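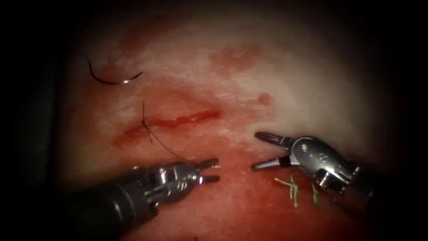 Tissue pad with a horizontal incision, black suture and curved needle

Nava Suture Practice Pad
Item no. 2507
Made by Surkevix

The Nava pad is for stitching practice at the bench. It comes in a mottled pale pink finish, and fine black thread shows up well against it. Most users begin with a single straight cut and close it with separate stitches, working from one end to the other.

Use it with any curved needle you already have. Needles, thread and instruments are sold separately. See the Plornell thread set, item no. 1062.

Sold in packs of 2. Teaching departments can order a box of 40.

Storage: keep sealed in the pouch, in a cool place out of direct sun. Once opened, use on the same day.

Disposal: follow your own site's rules for used pads and sharps. Count needles back in before clearing the bench.

Delivery is from our Zuravley warehouse. Opened packs cannot be returned.

Page updated 19 January 2023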